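Lorninham Helpdesk
Ticket: photo uploads failing on shared drive, site office Brelley
Status: closed
Priority: was high, dropped to normal

Opened 8.40am

Uploads from Brelley stop partway. Small files fine, anything in a big batch dies. Error on screen just says "transfer could not be completed, try again later". Tried again later. Same.

Shared drive is the old box in the cupboard, name on the network is Miner. Everyone at Brelley saves to it, then it copies across to Lorninham overnight. Overnight copy also failed, log shows it gave up at 2am and didn't retry.

9.05am

Pinged Miner from here, answers. Web page for it loads but slow, nearly a minute for the login box. Logged in ok. No red lights on the status page. Disk shows plenty free so not the obvious thing.

Asked Brelley whether anything had changed on the laptop lately. Nothing they know of. 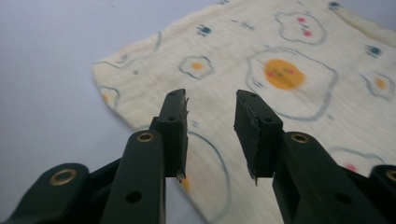 Is it the size of the pictures that's stopping them going up?
Size isn't the trouble, a single large one goes up fine. It's the number in one go. Send them in small lots for now and keep the originals on the laptop until this ticket is closed.

9.30am

Test batches from the laptop at Brelley:

11 files, fine
1000 files, fine but slow
3000 files, dies every time, never at the same file

So not one bad file in the batch. Had wondered about odd characters in the names, there was an ampersand in one folder, renamed it, no change. Put it back.

Swapped the network cable at the laptop end. No change. Swapped at the Miner end. No change but the old one had a broken clip so left the new one in.

10.15am

Restarted Miner from the web page. Took ages to come back. Warned the office first, one person had a spreadsheet open and lost the last few lines, sorry about that.

After restart the 3000 batch got further, then died. Login page was quick again for a bit and then slowed down during the copy. So something is filling up while it runs. Memory or temp space, not the main disk.

11.20am

Got onto the command line. Main disk fine as before. The small system partition is at 100%. It's where uploads are held before being moved to the proper folder, plus all the logs. Cleared one leftover upload by hand
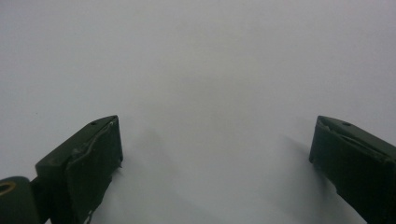 and the partition went straight back to full within a few minutes, so it wasn't only leftovers. Something was writing to it constantly. Sorted by date, the culprit is a log from the Ejigu backup add-on. Huge. Same line over and over, can't reach its old server. We moved off Ejigu ages ago and switched off the schedule but the add-on itself was never taken out. It's been trying to phone home ever since and writing down every failure.

12.10pm

Stopped the Ejigu service. Partition stopped growing. Deleted the log, but the space didn't come back, service still had hold of the file. Stopped it properly this time (there are 2 processes, the second one starts the first one again, stop that one first). Space came back.

Uninstalled the add-on. Restarted Miner once more, at lunch, with everybody logged out.

1.25pm

3000 batch from the laptop. Went all the way through. Ran it a second time to a different folder, also fine. Login page still quick while it was going. File counts and total sizes match at both ends.

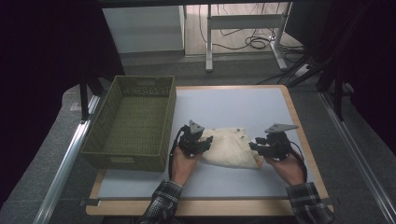 What was done

1. Removed Ejigu add-on from Miner.
2. Deleted its log and the leftover part uploads.
3. Moved the upload holding folder to the main disk, so a full system partition won't stop people saving.
4. Set logs to rotate weekly and keep four.
5. New cable at the Miner end.

Still to do

Email warning when the system partition gets over three quarters full. Status page only looks at the main disk, hence no red lights this morning.
Check the Lorninham box for the same add-on, it was set up from the same notes.
Overnight copy to retry if it fails, at the moment it tries once and stops.
Delete the test folders on Miner. Brelley please don't save anything in them in the mean time.

Update, next morning

Overnight copy ran clean. Lorninham box did have Ejigu on it too, log much smaller, removed. Email warning set up and tested. Test folders gone. Closing, reopen if it comes back.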